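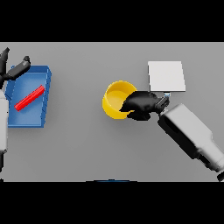
Progress report to the Jisberg fund: two-arm handling project, second period

Prepared by Khurram Jafri, Elteo workshop
2023-10-27

1. Summary

In this period we planned to finish the training in simulation and to start the first tests on the real arms. The first part is finished with a delay. The second part is stopped by my decision, after a fault which I describe in section 3. I ask the fund to accept a new date for the real tests. No person was hurt and no equipment was damaged, because the fault was found in simulation only.

2. Work done

The task has not changed since the proposal. The simulated table has a blue tray with a red stick, a yellow bowl and a white pad. One arm works from the left side, at the tray, and the other comes from the right and must take the bowl by its rim and put it on the pad. The left arm must take the stick out of the tray and lay it in the bowl after the bowl is on the pad.

We have run 2,000 full attempts with the new control program. Of these, 1,315 were completed in the correct order. The result is lower than we promised, and a large part of the difference comes from the fault.

3. The fault

In September my colleagues noticed that the right arm sometimes continued to press down after its fingers were already closing at the bowl. The stop signal was sent, but the arm obeyed it late. We searched the records and found the same behaviour in 556 attempts. In most of them the delay was very short and the bowl only moved a little on the table. In 18 attempts the delay was long enough that a real gripper would have pushed the bowl hard against the table, and the left arm had already started to move into the shared area.

The last point is the serious one. The left arm is permitted to start when the right arm reports "stopped". The report was sent when the stop was requested, and it should be sent only when the joints are at rest. The error is in the connecting software which we took from the older Arango project and did not check enough. This was our mistake and I take the responsibility for it.

4. Measures taken

The report "stopped" is now produced from the measured joint speed. If it does not arrive in time, both arms are held and an operator must release them by hand. We also limited the downward force of both grippers.

The 18 serious cases were repeated with the corrected software from the same starting positions. The left arm waited correctly in all of them. The complete set is still to be repeated, and until this is done I do not want to call the fault closed.

5. Effect on plan and costs

The real tests will begin five weeks later than agreed. The safety relay from Jadaretti is delivered but not yet installed. No additional money is requested. The hours for the correction are taken from the budget line for demonstrations, and for this change we need your written agreement before the next payment.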